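The gripper that would not let go

Leszek Walczak keeps the bad part in a jar on his desk. It is a cable connector with one bent pin, and it cost his team most of March.

Walczak runs the two-arm folding project at Ferno, in Rorncombe. The arms pick up clothes, lay them flat and fold them. By the end of winter they had finished 1,095 folds without a stop that needed a person to step in.

"Then on fold 1,096 the left gripper closed and stayed closed," he said. "The software said it was open. The right arm believed the software and pulled."

A pair of leggings tore down one seam. The left arm kept going to its next position with the cloth still in its grip, and the wrist motor ran hot before a technician hit the stop button. Walczak was in the next room. He heard the button before he heard anyone call him.

"A torn seam I can live with. What bothered me was that the arm was holding something and reporting that it wasn't. If that had been somebody's sleeve, with the somebody in it, we would be having a different talk."

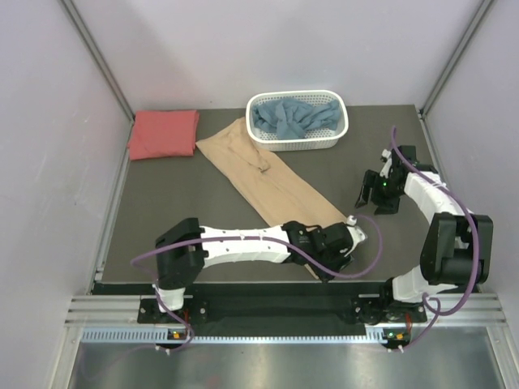 The folding cell at Rorncombe, with the left gripper at the end of a beige garment.

The first guess was the gripper motor. They changed it, and the fault came back after 22 folds. Then they blamed an update to the Clellari control program and went back to the older version. That time it ran for 404.

"That was the worst result we could have had," Walczak said. "We thought we had fixed it. I even wrote the email."

The cause was the connector at the wrist. When the arm reached far across the table, the cable pulled tight and the bent pin lost contact. The controller then repeated the last position it had been given, with no warning. Sikora, which built the wrist assembly, sent a replacement and a longer cable.

Ferno made its own changes too. If a position reading goes stale, both arms now stop where they are. Nobody reaches into the cell until the power is off, a rule that existed before but was, in his words, "followed by some."

The stale reading check has tripped twice as of June 2019. One was a loose plug. They are still looking for the other.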